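Against the Five-a-Day Poster

The clinic in Gustthorpe has a new poster telling us to eat more fruit. I doubt it will move one shopper. The grocery on Rulis Street sells oranges, but the last bus leaves at 4:32 and plenty of people work past that. 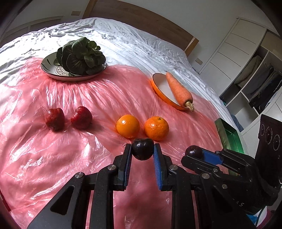 Dark round fruit, one of the first things cut from a tight budget.

Posters are cheap - bus routes are not. The town paid for 108 of them and calls it a health plan. I call it printing.

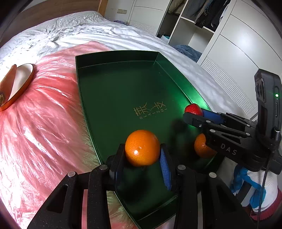

An orange over a green tray.

Run the bus until 9 and then lecture me.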